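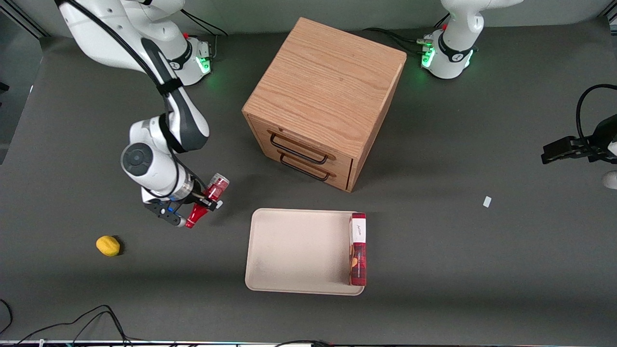
Printing a catalogue for a small group show – paper weight and binding?
Posted by Bastian Grube

We have a group show at the Lukitdale gallery in July and I am laying out the catalogue. It is A5, portrait, mostly colour reproductions of paintings with short texts by the artists. The page count stands at 202 and the run is 600 copies. The printer has offered perfect binding or sewn sections and wants the final page count before quoting. Which should I choose, and is 150 gsm silk too heavy for the inside pages?

Thiele
Your page count will have to change first. Sewn sections are normally made up in 16s or 8s, and 202 does not even divide by 4. Go to 208 or cut to 200. At that thickness 150 gsm silk gives a stiff book that will not stay open. I would use 130 gsm and have it sewn. Coated paper does not hold glue well, and pages near the middle tend to come loose in perfect-bound copies that are handled at the desk all day. Check the grain direction too – it should run parallel to the spine.

Urner
we used Proltance for ours, perfect bound, no complaints. Ours was about half as thick though

Thiele
If cost rules out sewing, ask for PUR glue and keep pictures 4 mm further from the spine.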